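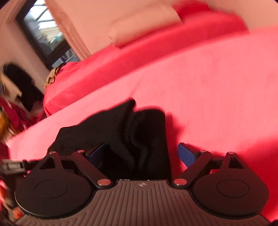 Project Report: Hand-Dyed Drawstring Bags
Marcelle Texier and Kha Phan
Textiles Workshop, Dec 14, 2018

Our plan was to sew 12 drawstring bags from cotton we dyed ourselves, and to sell them at the Gondeten craft fair. We finished 9. The other three exist as a pile of very well-ironed rectangles.

Dyeing
We used onion skins, mostly from Kha's aunt's restaurant. The first batch came out the color of weak tea. Shadi Awad, who shares our work table, asked if we had started yet. For the second batch we doubled the skins and left the cotton in overnight, and got a decent gold. We did not write down how many skins we used, so that gold is now extinct.

Cutting and sewing
Our pattern had a half-inch seam allowance. Marcelle cut with it and Kha cut without it, and we found this out at the sewing stage. The smaller bags are listed on our price sheet as "petite."

The casing for the cord gave us the most trouble. On four bags we stitched it shut at both ends and had to unpick it. Mr. Vasseur showed us how to stop short of the side seam and backstitch, a step also printed in our handout — page one, in bold.

What we would change
Wash the cotton before cutting. Agree on a seam allowance out loud. Buy a safety pin for threading the cord, and then a second one for when Kha loses the first.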